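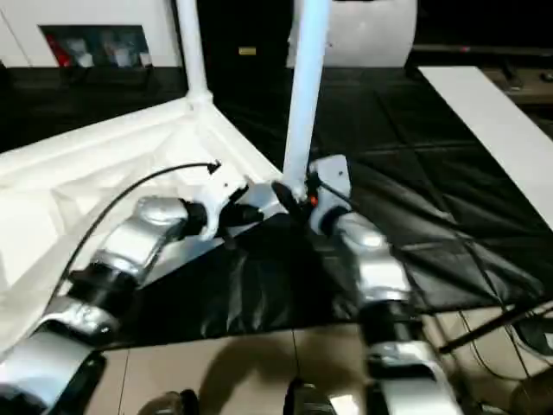

When does the new Vivach bread delivery start in Pritport?

The first vans leave the bakery in April, at 4 in the morning, so that shops have fresh bread before they open.

Vivach, the family bakery from Pritport, will deliver to 40 small shops and cafés in the town and in the villages near it. Until now the bakery sold only from its own counter in the harbour street. The range has 13 kinds of bread, among them the dark rye loaf Mao, which is baked slowly during the night.

"Many village shops asked us for years if we can bring them bread," says Auður Zoëga, owner of Vivach. "Now we have the ovens and the drivers for it — and I am very glad."

The vans are provided by the transport firm Divico. Shops can order until 6 in the evening for the next morning, and there is no smallest order. Bread which is not sold can be given back to the driver the next day.

Shops wishing to join the delivery round can write to Fadime Duman, who is responsible for orders at Vivach. Price lists are available at the bakery counter.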